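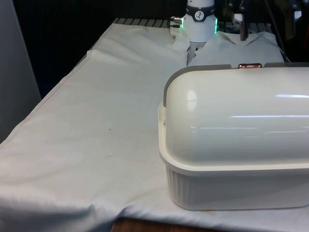

4. Planning the Equipment Budget

4.1 What the quotation leaves out

The Bellthorpe cell was costed in December as an arm, a gripper and a controller, and the line for everything else read "sundries". Sundries went on to have a rich life of its own. By the end of the second quarter it ran to 86 separate purchases, most of them too small to need a signature and too dull to be argued over. We treat them here as a cost class in their own right and call them bench costs: covers, containers, cable, fixings and whatever else has to be on or near the table before the arm can be asked to do anything.

Bench costs are hard to plan because they follow the task. A supplier such as Jallow will quote for an arm to the nearest pound, but has no view on how large a lidded tub the arm ought to work beside, or how often a white cloth may be stained before someone wants a clean one. Figure 3 shows the sort of bench we mean, with the arm over a covered table and a domed container taking up much of the right-hand side. Very little of what covers the table appeared in the first budget.
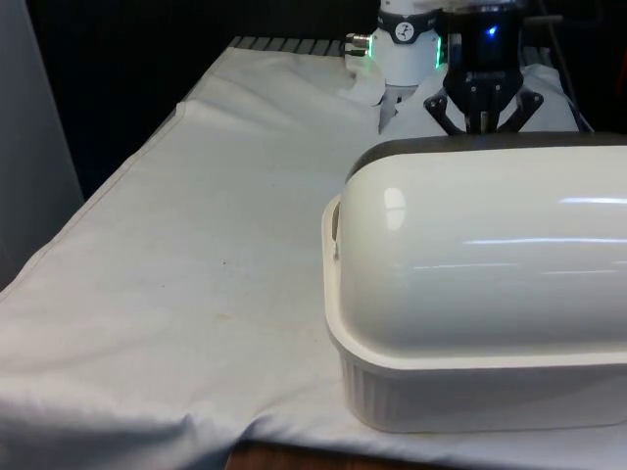 Figure 3. Gripper above the cloth behind the lidded container, Bellthorpe cell.

4.2 A working rule

We compared the Bellthorpe record with that of the Rasedden cell, which bought its gripper from Mellor and its table coverings from wherever was open. Rasedden logged 272 working hours in the same period and replaced soft goods 5 times. Neither site had planned for any replacement at all, on the cheerful assumption that cloth lasts as long as steel.

Our suggestion is a fixed reserve of £300 per cell per quarter, held apart from spares and released without a form. The sum is modest – less than the staff time we spent justifying the first few orders – and any balance should carry over to the next quarter. Spare fingers and cables stay under maintenance, as set out in Section 5.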